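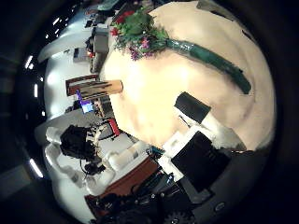 초록 줄기에 빨간 꽃, 그 아래로 자잘한 보랏빛 분홍 꽃. 물론 조화다.

2023년 4월 4일

오늘은 꽃 때문에 하루를 다 썼다. 살아 있는 꽃도 아닌데 그랬다.

발단은 3월에 내가 회의 자리에서 한 말이다. 방이 너무 하얗다고 했다. 벽이 하얗고, 그 하얀 벽에 형광등까지 쏟아지니 오후 세 시쯤 되면 내가 우유 팩 안에 들어앉아 있는 것 같다고. 그냥 불평이었다. 불평은 원래 답을 바라고 하는 게 아닌데, 에일륄은 불평을 들으면 주문서를 쓰는 사람이다. 일주일 뒤에 Vomden 로고가 찍힌 상자가 왔고, 그 안에 조화가 들어 있었다. 같이 온 종이에는 '사계절 생기'라고 적혀 있었다. 사계절 내내 똑같은 걸 생기라고 불러도 되는지 모르겠지만 번역이 그렇게 된 모양이다.

상자는 그날부터 오늘까지 책상 밑에 있었다. 발을 뻗을 때마다 찼다. 오늘 아침에 또 찼고, 그래서 꺼냈다. 정리라는 건 내 경우 대개 발가락에서 시작된다.

줄기가 꽤 번쩍거린다. 진한 초록색이고 뭘로 감아 놓은 것처럼 생겼는데, 끝이 동그랗게 마무리되어 있다. 진짜 꽃대라면 잘린 자리가 있어야 할 텐데 이건 애초에 어디서 잘려 온 적이 없다는 얼굴이다. 잎은 눈이 아플 만큼 초록이다. 나는 흠을 잡을 준비를 단단히 하고 꺼냈는데, 빨간 꽃 쪽은 괜찮았다. 인정하기 싫었지만 괜찮았다. 보랏빛 도는 작은 꽃들이 아래로 늘어지는 건 좀 과하다. 한 줄기에 두 사람의 취향이 들어간 것 같다. 위는 결혼식이고 아래는 할머니 댁 커튼이다.

문제는 꽂을 데였다. 화병이 없다. 있었는데 겨울에 연필꽂이가 되었고, 그다음에는 드라이버꽂이가 되었고, 지금은 어디 있는지 모른다. 컵에 꽂아 봤더니 넘어졌다. 줄기가 길어서 머리 쪽이 무겁다. 컵에 동전을 넣어 봤더니 이번에는 좀 점잖게 넘어졌다. 에일륄한테 물었더니 쿠르툴루쉬에 사는 이모는 조화를 쌀에 꽂아 둔다고 했다. 쌀을 유리그릇에 담고 거기에 꽂으면 보기에도 좋다고. 나는 사무실에 쌀이 없다고 했고, 에일륄은 그건 네 문제라고 했다. 맞는 말이라 더 물을 것도 없었다.

그래서 당분간은 눕혀 두기로 했다. 눕혀 놓은 꽃은 어디에 두어도 누가 놓고 간 것처럼 보인다. 지나가면서 두 번이나 버릴 뻔했다.

점심 전에는 꽃이 들어갈 자리를 만들겠다고 방을 둘러보았는데, 이게 실수였다. 방은 둘러보지 않으면 멀쩡하다. 매일 앉는 방이라 나는 내 방을 꽤 잘 안다고 생각했고, 문틀이 나무라는 것도 알고 있었다. 그런데 그 갈색 테두리가 이 방에서 유일하게 따뜻한 색을 내고 있다는 건 오늘 알았다. 하얀 벽 한가운데에서 혼자 애쓰고 있었다. 꽃을 그 옆에 두면 문틀도 덜 외롭겠다 싶었다. 가구의 외로움을 걱정하기 시작하면 밥을 먹어야 한다는 뜻이므로 밥을 먹으러 갔다.

점심은 늘 먹던 수프. 오늘은 후추를 아끼지 않았더라. 먹으면서 Clasham 카탈로그를 넘겨 봤다. 화병이 182 하는 게 있고 200 하는 게 있다. 둘의 차이를 한참 찾았는데 200짜리는 목이 조금 더 길고, 설명에 '차분한'이라는 단어가 한 번 더 들어간다. 형용사 하나에 18이라니. 맨 뒤 장에는 300짜리도 있었는데 그건 쳐다보지 않으려고 얼른 덮었다. 덮고 나서 다시 펼쳤다. 예뻤다. 조화를 꽂기에는 지나치게 예뻐서, 사고 나면 생화를 사야 할 것 같았고, 생화를 사면 물을 갈아야 할 것 같았다. 나는 나를 잘 안다. 안 샀다.

돌아와서는 선을 정리해 보려고 했다. 이건 아침의 계획에 없던 일이다. 꽃 자리를 보다가 선이 눈에 들어왔고, 한 번 눈에 들어온 선은 다시 안 보이게 되지 않는다. 예전에 Stavarberg 쪽 사무실에 있을 때는 선을 전부 바닥 밑으로 넣어 놓았었다. 그때는 그 깔끔함이 숨 막힌다고 흉을 봤다. 일기장 어딘가에 그렇게 써 놓았을 것이다. 찾아보지는 않겠다.

묶는 끈을 사 둔 게 있었는데, 그 끈을 어디 두었는지 찾느라 서랍을 셋 열었다. 첫 번째 서랍에는 설명서가 있었다. 이미 버린 물건의 설명서들이다. 두 번째 서랍에는 열쇠. 무슨 열쇠인지는 모르지만 버리면 그날 바로 필요해질 열쇠다. 세 번째 서랍에 끈이 있었고, 끈은 저희끼리 엉켜 있었다. 나는 그걸 보고 서랍을 닫았다. 오늘 내가 한 일 중에 가장 현명했다.
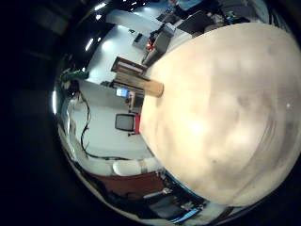 남은 읽기 시간 2분

벽에서 늘어진 검은 선이 제일 거슬린다. 천장 가까운 데서 시작해서 커다랗게 한 번 휘어져 내려오는데, 하필 하얀 벽 앞이라 누가 붓으로 그어 놓은 것 같다. 액자를 걸면 가려지지 않을까 생각했다가, 액자를 걸면 액자 앞으로 선이 지나갈 거라는 데 생각이 미쳤다. 그러면 그건 선이 있는 그림이 된다. 어느 미술관에선 그런 걸 벽 하나에 하나씩만 걸어 두더라.

문틀 근처에 조그맣게 파란 화면이 빛나는 것도 오늘은 유난히 보였다. 밤에 혼자 남아 있으면 그게 은근히 의지가 된다. 무슨 말을 걸어 오는 건 아니고, 그냥 켜져 있다. 내가 이 방에서 기대하는 인간관계가 대체로 그 정도다.

텔레비전인지 모니터인지 하는 네모난 것은 여전히 그 벽에 있고, 화면은 회색이고, 옆에는 여전히 빨간 것이 붙어 있다. 꽃을 거기 둘까 잠깐 생각했다. 빨강 옆에 빨강. 에일륄은 색을 맞춘 것처럼 보일 거라고 했고, 나는 색을 맞추려다 그만둔 것처럼 보일 거라고 했다. 우리는 이 문제로 생각보다 오래 서 있었다. 둘 다 할 일이 있는 사람들이다.

왼쪽 턱에는 이미 초록색 물건이 하나 올라가 있고 거기엔 자질구레한 것들이 모여 있다. 저걸 치우면 꽃 자리가 나온다. 문제는 자질구레한 것들도 어디론가 가야 한다는 점이고, 내 경험상 그것들이 가는 곳은 첫 번째 서랍이다. 설명서들과 잘 지낼 것 같기는 하다.

의자 쪽도 후보에 올랐다가 바로 떨어졌다. 어두운 색 사무용 의자인데 아래쪽에 빨간 게 하나 있다. 이 방은 하얗다고 내가 그렇게 투덜거렸는데 보다 보니 빨간색이 여기저기서 나온다. 3월의 나에게 이 얘기를 해 주고 싶다. 그러면 꽃이 안 왔을 것이고, 발가락도 무사했을 것이다. 책상 위는 말하지 않겠다. 모니터가 있고, 나머지는 장비라고 부르면 듣기에 좋다.

천장 등 얘기를 빼먹었다. 에일륄이 하나를 끄면 방이 덜 하얄 거라고 해서 스위치를 눌렀는데, 엉뚱한 쪽이 꺼져서 복도에서 누가 소리를 질렀다. 미안합니다, 하고 다시 켰다. 스위치에 이름표를 붙여야겠다는 말은 재작년부터 하고 있다.

해 질 무렵에 꽃을 다시 들어 봤다. 먼지가 벌써 잎에 앉은 것 같아서 소매로 닦았다. 닦고 나니 내가 이걸 돌보고 있다는 걸 알았고, 기분이 이상했다. 물도 안 줘도 되고 햇빛도 안 봐도 된다더니 닦아는 줘야 하는 거였다. 종이에 그런 말은 없었다.

내일 할 일. 쌀 2킬로 사기. 유리그릇은 집에 있는 걸 가져오기, 금 간 거 말고. 쌀이 남으면 밥을 해 먹고, 에일륄 이모한테는 고맙다고 전해 달라고 하기. 끈은 주말에.

보라색 부분은 떼어 버릴까 하고 하나를 잡아당겨 봤는데 꿈쩍도 안 했다. 생각보다 튼튼하게 만들었다. 그냥 두기로 했다.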